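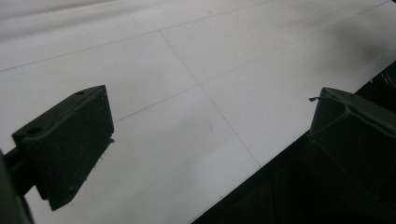 Fingertip wear limits on hand-held grippers – what do you write into the procedure?

Home Forums Grippers and End Effectors Standards and Practice New Posts Search Log In

tolstack
February 2018
I am rewriting our inspection procedure for hand-held gripper tools. The current text says "replace fingers when worn," and two inspectors will read that two ways. The finger on the left in my picture is the kind of case I mean. Tiny pale flecks down the right edge of the lower part, and the edge looks rough. The wedge tip still comes to a point. One of our inspectors passed it and the other tagged it.

Draft wording so far:

4.1 Inspect both fingers with the jaws open and nothing held.
4.2 Reject any finger with visible surface damage within 3 mm of the tip.
4.3 Record the cycle count at rejection.

Looking for criticism of 4.2 in particular.

mw_fixtures
4.2 is too strict as written. "Visible surface damage" includes every scuff from normal use. We had nearly the same sentence at the Gethin plant and went through 33 sets of fingers in a quarter, most of them fine by measurement. Split it into cosmetic and functional. Cosmetic is color and finish. Functional is a change in tip geometry or loss of material on a contact face. Only functional is a reject.

rdlow
Disagree with the split. A pale fleck can be a chip in the finish or a chip in the finger, and an inspector at a bench with a 3x loupe will not reliably tell which. If particles matter to your process, a flaking finish is functional. Ours go over optical parts, so any flaking is a reject, no measurement taken.

mw_fixtures
Then that is a cleanliness rule and it belongs in its own clause. Don't hide it inside a wear limit. Someone will waive it later because the tip dimension was good.

rdlow
Fair. Separate clause, same outcome for my shop.

kestrel_qa
Two things nobody has raised.

First, fibers. On the right-hand finger there is a thin wire or hooked fiber sticking out at the upper left corner, and a few small pale specks or fibers farther up. I can't tell from a picture whether that is debris or part of the finger coming apart. Your procedure needs a step for it. Ours reads: "Remove loose material with a lint-free wipe. If material does not release, reject." One attempt, then reject. Do not let people trim it with a blade.

Second, 4.1 says jaws open but does not say how far. Give an opening, or say "fully open," otherwise the inner faces get checked at whatever gap the last user left.

tolstack
Good catch on the opening. I will change it to fully open. The fiber step goes in as 4.2 and the wear limit moves down.

jpn_cell4
We run Wevano fingers and I would drop visual inspection as the acceptance test entirely. Check tip position against a setting block every 200 cycles and plot it. The trend tells you when to change them. Appearance tells you very little.

kestrel_qa
Trending is fine for wear and useless for a stray fiber. It also assumes somebody is logging cycles on a hand-held tool. On a robot the controller does that. On a hand tool it is a person with a clipboard, and our last audit found one set logged at 949 cycles with no inspection entries at all.

jpn_cell4
That is a logging problem.

kestrel_qa
Yes, and the procedure has to survive it. Visual at start of shift, dimensional at the interval. Keep both.

mw_fixtures
Agree with both. I would also add a reference sheet with accept and reject photos, same angle and same lighting each time, on a light background. Dark fingers on a dark bench hide most of this.

tolstack
Revised draft:

4.1 Open jaws fully over a clean light surface. Nothing held.
4.2 Remove loose fibers or debris with one wipe. If material remains attached, reject.
4.3 Compare both fingers with the reference sheet. Reject for chipping or a changed tip profile.
4.4 Flaking finish: reject where the part drawing carries a cleanliness class.
4.5 Check tip position on the setting block every 200 cycles. Record the reading and the count.

The reference sheet will have to wait until I have a few rejects to photograph.

rdlow
4.4 works for me. Define "flaking" in section 2 or you will be back here with the same argument.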